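The Counter Is a Work Surface

A kitchen counter has one job, and storage is a different job. Most home kitchens I see have let storage win. The appliances stay out, the canisters line up along the tile, and the cutting board gets whatever area remains. I think this is the wrong order, and I think it can be corrected without a remodel.

The usual defense is access. A toaster that stays on the counter is ready at breakfast. A kettle that stays on the counter is ready all day. Each claim holds for the single object. The trouble starts when the same reasoning is applied to every object in turn, until the board sits in the middle with a toaster oven on one side and a row of containers behind it. 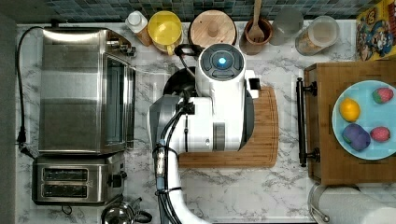 How much clear space does a cutting board need? Leave a hand's width on each side and enough room in front for a bowl to receive what has been cut.

My own rule takes the board as the fixed point. It goes down first, in the spot with the best light and the shortest reach to the sink, and it stays down. Everything else is then placed by how often it is used while the board is in use. A bowl ranks high. A crock of spoons ranks high if the stove is near. A toaster ranks low, however often it is used, as toasting and chopping seldom overlap and the toaster does not care where it stands as long as the cord reaches.

Size matters here more than people allow. A two-slot toaster takes up a modest rectangle on paper, but the lever needs a clear side, the slots need open air above them, and the crumb tray has to come out. The working footprint is larger than the metal one. 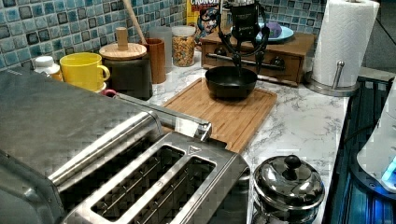 The same arithmetic applies to a toaster oven, with the door added. A door that drops forward claims the strip of counter ahead of it every time it opens. If the board lies in that strip, one of the two has to move, and in practice it is the board, usually with food on it.

Containers are a separate case. I have no objection to a row against the backsplash, since the back few inches of a counter are poor working space anyway. My objection is to the second row. Once a mug stands in front of a canister, the canister has stopped being accessible, and access was the argument for leaving it out. Cereal boxes are the worst offenders: tall, light, easily knocked over, and used once a day at most. They belong in a cabinet.

A bread box is more defensible. It has a flat top, and a flat top is a shelf. Two pieces of fruit on a plate fit there without taking any counter at all. The Mäkelä catalog sells a raised shelf for the same purpose, and I see little reason to buy one if a bread box is already in place. 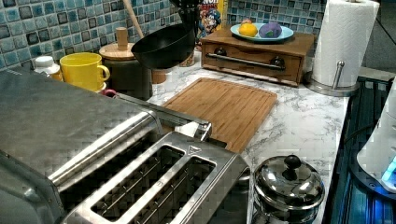 Bread box, with the plate of fruit stored on top.

I tried the board-first layout in my own kitchen in Woston in February and kept it. The toaster went to the far end. The kettle stayed. Five containers went into a cabinet, and 2 of them turned out to be nearly empty. Total cost was nothing, apart from part of a Monday evening.

There is one refinement I would add — height. A board set partly on a block or platform gains a little clearance and can bridge a gap between surfaces, but it must not rock. If it rocks, put it flat on the counter and accept the loss. A board with a juice groove should also sit level, or the groove fills at one end and spills there.
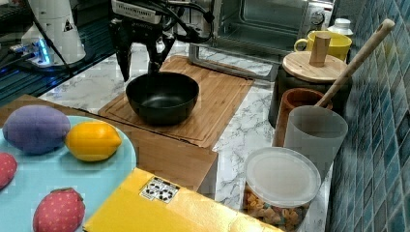
Konrad Tokarz objects that the board-first rule assumes a household that cooks every night. In his kitchen the toaster runs twice a day and the board comes out on weekends, so he would fix the toaster first and let the board travel. I accept the exception. The method survives it: choose the task that needs the most undisturbed space, place that, and make the rest of the counter fit. Where toast is the main task, the toaster has earned the middle. I would still put the cereal away.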